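Shelf Unit and Sorting Tray: Set-Up Guide, Section 8

Posted April 23, 2020 by the Sallville house desk
6 min read

8.1 Before you start

Section covers the metal shelving unit and the floor tray for soft goods. Frame should be up already (section 2). If it rocks, go back and fix that first. Don't load a rocking unit.

You need: the shelving unit, one shallow tray with raised edges, a bag for things leaving the room, bubble wrap, a flat board or mat. Jirley sells the tray in red and in gray, same size, either is fine. Clear a patch of floor in front of the unit big enough to kneel on.

CAUTION: Feet of the unit must sit on bare floor. Not on a rug, not on a folded towel.

8.2 Loading the shelves

1. Heavy stuff low. Cast iron, full jars, anything you need two hands for.

2. Pots with lids can go on the top shelf if you can reach them without a stool. Lid on, handle turned in.

3. Glass lids: leave bubble wrap on until the pot is where it's going to stay. Pull it off last.

4. Press down on each shelf after loading. A click is OK the first time. A second click means a clip isn't seated, so unload and reseat it.

5. Leave a hand's width at the front edge of every shelf.

Note: The Qin unit has 12 clips and the older Nirnach unit has 8. They look the same and they are not. Don't mix bags.

CAUTION: Keep bubble wrap off any shelf next to a stove or heater. Draping it over the shelf edge is fine while you work, but take it down at the end of the day.

8.3 Sorting soft goods in the tray

Do this on the floor. Higher up things slide off and you end up doing it twice.

1. Set the tray down in front of the unit, long side toward you.

2. Line it with a thin woven mat if you have one. Stops small socks hiding in the corners.

3. Tip everything in. Towels, socks, cleaning cloths, all of it.

4. Pull towels to one side first. Fluffy ones take up the most room and once they're over you can see the rest.

5. Socks next. Stand singles up against the side so you spot the pair when it turns up.

6. Striped and dark cloths stay in the middle till last. Check the label on anything bright before it goes in with pale towels.

7. Cushions don't go in the tray. Put them beside it, on a clean bit of floor.
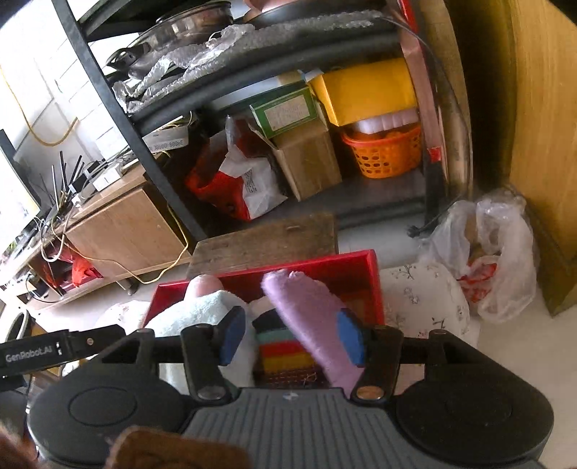
Can the tray stay on the floor once the sorting is finished?

Only if it's out of the walkway. Otherwise slide it onto the bottom shelf, which is set high enough to take it with the edges clear.

8.4 Moving things from tray to shelf

1. Fold towels in thirds, then in half. Fold facing out.

2. Roll paired socks loosly. Tight rolls stretch the tops.

3. Cloths flat, stacked, no more than a hand high or the pile leans.

4. Empty the tray completly and shake out the mat before the next load.

Note: Odd socks get one more round. Still single after 2 rounds, into the leaving bag.

8.5 The leaving bag

Clear or see-through plastic is best so you can check what went in without untying it. Stand it against a cabinet base or a wall. Soft things only, no glass, no pot lids. Tie it when it's three quarters full. Overfull bags split at the bottom, usually on the stairs.

CAUTION: Plastic bags and bubble wrap away from small children and pets. Includes empty ones.

8.6 Old boards

A worn wooden board is OK as a kneeling board or to park a tray on, as long as it lies flat. Run a cloth over it first. If the cloth snags, sand the spot or use another board, splinters get into towels and don't come out in the wash. Don't use an old board as a spare shelf. The unit is rated for its own shelves only.

8.7 Check after a week

1. Press each shelf again.
2. Look at the clips from the side. All level.
3. Wipe the metal with a dry cloth. Damp is OK for sticky marks, dry it right after.
4. Anything you didn't touch all week goes up one shelf.

Spare clips: part 186, order by the bag. Next parts run ships in August. For wall straps see section 9.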